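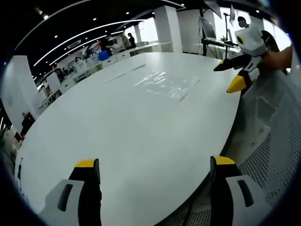
Cundton Oval Meeting Table, Gloss White

I've been selling office furniture at Drirgate for long enough to have opinions about tables, and this is the one I'd buy for myself if I had a room big enough to put it in. It's a big, glossy white top with a soft curved outline, and it looks great in an open office where people walk past it all day. No sharp corners to catch your hip on, either!

The top comes in sections that bolt together underneath, so you will see faint lines where they meet. A few people have asked me if the seams can be filled. Please don't – the sections need to come apart again if you ever move, and filler yellows long before the top does.

What about the shine? It's a proper high gloss, so you'll get reflections from your ceiling lights. I like that, but if you have long strip lights right over the table and you spend your days reading printed drawings, order the satin finish instead (same price, add a week). Fingerprints wipe off with a damp cloth and a drop of dish soap. Stay away from scouring pads and anything with bleach in it.

The sections ship with clear film over the gloss. Leave it on until the table is bolted together and standing where you want it, then peel slowly from one corner, keeping your hand low. Mervin Penner in our warehouse likes to warm a stubborn edge with a hair dryer on low, and it works a treat. Don't leave the film on for months, though. I had a customer take delivery in December and peel it in spring, and she was picking at little bits of it for an afternoon.

Putting it together takes two people and a bit of patience. Line up the middle sections first, finger-tight only, then add the ends, then go round and tighten everything. The feet adjust, so if one section sits a hair higher than its neighbor, fix it at the foot before you reach for the wrench.

Chairs: almost anything goes with it. We put mesh-back chairs around ours, and the Skinitz in light gray is the one I'd pick. If your chairs have arms, check that they clear the edge before you order. The underside is 24 inches wide of clear space between legs at the curved ends, which is snug for the bigger executive chairs.

The details

Length: 86 inches per section
Sections: 3
Finish: high gloss white or satin white
Cable cover: sold separately
Warranty: 6 years on the top and frame
Delivery: curbside, or ask for Yeshi Tufa if you need it carried in

Got an odd-shaped room? Send me a sketch with the door widths on it and I'll tell you if the sections will make it around the corner. Pencil on the back of an envelope is fine.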